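Subject: Re: [Pemumside] Hallway clutter, what do you all do?
From: Yaqin Mao
Date: 5 Aug 2023

Razia Tanoli wrote:
> Our hall is 2 strides long and there are shoes all over it. I've
> looked at the Grokau cabinet but it's 570 mm deep and the door
> won't open past it. Has anyone in the flats found something
> that works? Also, does everyone ask guests to take shoes off?

Hi Razia, and hello all,

Oh, I feel this one! We had the same trouble when we moved in last December, and I'd say skip the cabinet. Anything with doors just turns into a place where damp trainers go to smell.
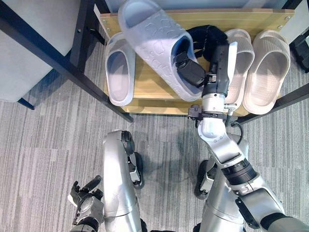 What sorted us out was a low open rack and a rule that each person gets two pairs by the door. Everything else lives under the bed in those zip-up Nutitent bags (they're a bit flimsy at the corners, mind, so don't overfill them). My brother-in-law Wei thinks this is far too strict and keeps his walking boots in the car in protest.

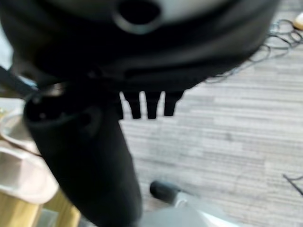 Close up, with pale grey floor behind.

On guests, yes, we do ask, but I keep spare slippers out so they aren't padding about in socks. Slides are best as they fit nearly anyone, and you can rinse them in the shower. Don't bother with the fluffy sort, I threw out three pairs in one winter!
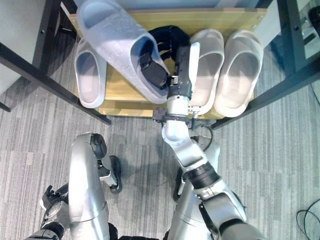
Slides on a low rack, pale wooden shelf in a black metal frame.

If you do go for a rack, measure from the skirting board and not the wall. I forgot, and had to take ours back on the bus.

Yaqin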